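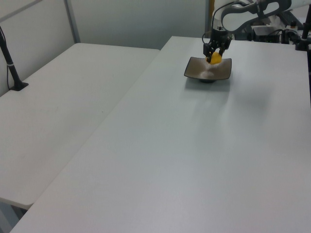 Square brown dish on a short round foot, and a small yellow piece that could pass for a lemon.

The dish library in Rireck is opening again in October, and it's coming back bigger, in the old Charbonneau shoe store on Mill Street. I've been waiting to write that sentence since spring, so forgive me if I go on a bit.

For anyone who moved to town recently: the dish library lends out plates, bowls, platters, pitchers, cake stands and all the other stuff you need twice a year and have no place to keep. You sign up, you pick what you want, you take it home in a crate, you bring it back clean. It used to run out of two rooms above the laundromat, up a staircase that was really not built for people carrying soup tureens. I borrowed from it for my sister's baby shower and for one very ambitious Thanksgiving, and both times I went down those stairs backward, holding my breath.

The lease upstairs ran out in April and everything went into storage. Deisy Alvarado, who started the whole thing with her late aunt's wedding china, told me she had looked at nine places over the summer, including a former bank ("gorgeous, freezing") and half of a garage ("neither of those things"). The shoe store came up in August when the Charbonneau family decided to rent it out after all. It already had floor-to-ceiling shelves in the back room for the shoe boxes, and she says she stood there looking at those shelves and more or less signed on the spot.

I went by yesterday afternoon while she was unpacking. She's got the front half set up the way a shop would be, with a long counter and a couple of tables where you can lay out a full setting and see how it looks before you commit. Good idea! I once borrowed a set of green salad plates that looked terrific on the shelf and like a hospital cafeteria on my tablecloth. The back half is all shelves, sorted by color first and then by size, so if you want blue you go stand in the blue section and have a look around. The old library was sorted by who donated what, and unless you happened to know that Mrs. Somebody had been a big fan of gravy boats, you were out of luck.

There are 1,088 pieces in the catalog now. That's up from 552 when they left the old rooms, and the jump is mostly thanks to one man, Anatole Mallet, who ran the restaurant at the Stoda hotel until it closed its kitchen last winter. He'd been holding on to the dining room's dishes in his own basement, in fish crates, with his wife asking about them at what he called regular intervals. He gave the lot. I asked him if it was hard to let them go and he said the hard part was the basement steps.

The hotel dishes are plain, white and heavy, the kind you can drop on a rug and pick up again without a word to anybody. If you're feeding a crowd, those are the ones you want. What I like more, though, are the odd pieces, the ones that came in one at a time from people's cupboards. There's a fish platter with a fish on it that looks truly upset. There's a pitcher shaped like a cabbage. There's a bunch of footed dishes in all sorts of shapes, and Deisy has strong opinions about those. She thinks everybody should own one footed dish, or failing that, borrow one, and she'll tell you it makes three clementines look like a dessert. I tried it when I got home with what I had, which was one lemon and a cereal bowl upside down under a saucer. It does work, a little.

Now, the practical part, and I'll try to get this right the first time, because I got the hours wrong in my last piece about the library and heard about it at the post office.

A household membership is 13 dollars for the year. You can borrow up to 60 pieces at a time and keep them for a week, and if your party moves you can call and move the dates along with it, as long as the next person isn't waiting. Doors are open from 3 to 7 in the afternoon, and mornings by appointment if you're collecting a big order. Members from before the move don't have to sign up again. Your time in storage doesn't count, so whatever you had left in April is what you've got left in October.

Breakage is the question everybody asks, me included. The rule is the same as before: one broken piece a year is on the house, and after that you either pay a few dollars or bring in something of about the same size from your own shelves. Deisy says most people bring something in, and it's often nicer than what they broke. She also says the thing that breaks most isn't wine glasses, which was my guess. It's lids. Sugar bowl lids, teapot lids, casserole lids. People lift the dish, forget the lid isn't attached, and there it goes across the kitchen floor. She has a whole box of dishes waiting for lids and a smaller box of lids waiting for dishes, and so far no marriages.

Washing is still on you. The library does have a proper dishwasher this time, a big used one that came out of the Stoda kitchen along with everything else, but it's there for the stuff that's been sitting in crates and for the schools. Oh, and the schools! Both elementary schools have asked to borrow for their fall suppers, and one of them wants 400 plates. The old library couldn't have dreamed of that. It'll take a good chunk of the hotel white, so if you've got something large planned for the same stretch, my advice is to call early and be flexible on color.

The money, since some of you will write and ask me: the rent is covered for two years, partly by the memberships and partly by Flekine, the window company out by the highway, which is paying for the heat and the electric. In return they get their name on the crates. I looked at the crates. It's small lettering. I think we'll all survive.

Not everyone on Mill Street is thrilled, to be fair. A couple of the shop owners I talked to were worried about parking at pickup time, with people double-parked and loading crates into hatchbacks right when the bakery gets its after-school crowd. Deisy has arranged for people to use the alley behind the store for loading, in from the Elm side and out by the church. It's tight. I drove it in my own car to check and folded in one mirror, and I'd fold in both if I had anything wider. The bakery owner told me she's willing to give it until Christmas and see, and then she sold me a poppy seed roll, so I'd call that relations in good order.

There's one more new thing, and it's my favorite. Once a month, in the evening, there'll be a table night. Somebody sets one of the front tables however they like, out of whatever's on the shelves, and people come in and look at it and talk about it and have a cup of coffee. That's all it is. The first one is Mr. Mallet's, and he's doing a table for six using nothing that matches. He spent thirty-odd years setting tables where every fork had to line up with every other fork, and he told me he's looking forward to it more than is reasonable. He wouldn't show me what he's picked. I did see him walk off toward the back room with the cabbage pitcher under his arm.

If you'd like to set a table yourself, there's a sign-up sheet by the register, and when I left it had names down through February. Mine's on there for January. I have no plan at all and I'm open to suggestions, particularly from anybody who knows what goes with an upset fish.

Donations are being taken too, but please call first and please, she asked me to say this, no mugs. They have mugs. They have mugs from banks, from dentists, from a radio station that went off the air before I was born. What they could use is dessert forks, big salad bowls, anything for serving soup, and tablecloths long enough for a ten-foot table. Napkins are fine if there are at least six alike. And lids, obviously. If you've got a lid in a drawer and no memory of what it went to, bring it in and let her try it on a few things.

The store's phone line goes in next week, and until then you can leave a note in the mail slot, which she checks every evening. I'll be there on opening day, most likely in the blue section, trying to decide.

Contact us | Send a news tip | Copyright Rireck Neighborhood News, all rights reserved | Back to top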